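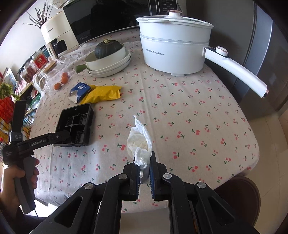

Household Waste and Packaging
Handout 2, May 2019
Course teacher: Annick Tessier

In this lesson we look at what a family throws away in one ordinary week. Packaging takes little weight in the bin but very much space. For this reason we always write down both, the weight and the volume.

Please learn these words before the next lesson: primary packaging (it touches the product), secondary packaging (it holds several products together), residual waste (what remains after sorting).
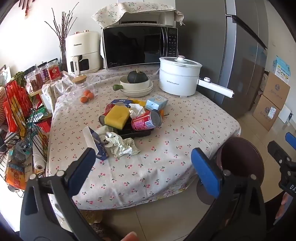

The sorting rules are not the same in every town. In Brarnby, metal and hard plastic go in the same container, but in Clamura they are collected separately. A student who moves from one town to the other must learn the rules again, and many mistakes come from this.

Exercise. One household in Trutau produced 364 kg of residual waste in a year, and roughly 200 kg of paper and glass. Calculate the weekly residual waste. Then explain in 3 sentences why the paper result is less exact.

Send your answers to Benoît Le Goff. Reading: Marty, chapter 3.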